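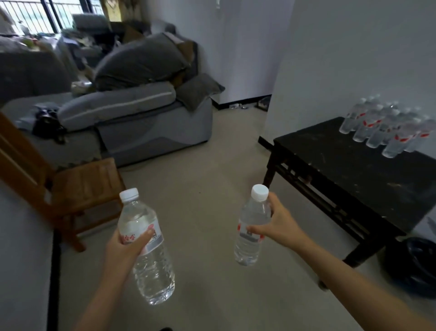

Two-handed bottle pickup, living room set.

Zuccaro Home Tasks: Bottles and Tables

Can a machine clear a table yet? Sort of, and it's getting fun to watch! Zuccaro is our library of household chores done by people, at home, from the point of view of the person doing them. Teams use it to teach two-armed machines how the job goes before they ever let one near a real kitchen.

The Bottles and Tables set is the one we get asked for most. Water bottles sound easy (we thought so too). Then you try it with a gripper. Clear plastic is hard for a depth camera to find, thin walls buckle if you squeeze too much, and when a dozen bottles stand packed together, taking one can knock over its neighbor. People grab one in each hand and think nothing of it.

What's in the set
1132 pickup and put-down clips, one hand and two
260 clips in cluttered rooms, with sofas, chairs and bags left where they were
Labels for which hand moves first
Notes on grip height, by Farah Tjoa

Where machines stand today
Shengli Lei ran the set on our Drindberg bench arms in April. Single bottles with space on all sides went well. Pairs were slower, and tight groups still need a person close by. Carrying two full bottles across a room is further off, but the wrist control is so much better than last year's that we keep running it again just to look.

Works with
Drindberg two-arm bench, Zurham controller 15 and up

Item number 2157. Updated 19 April 2024.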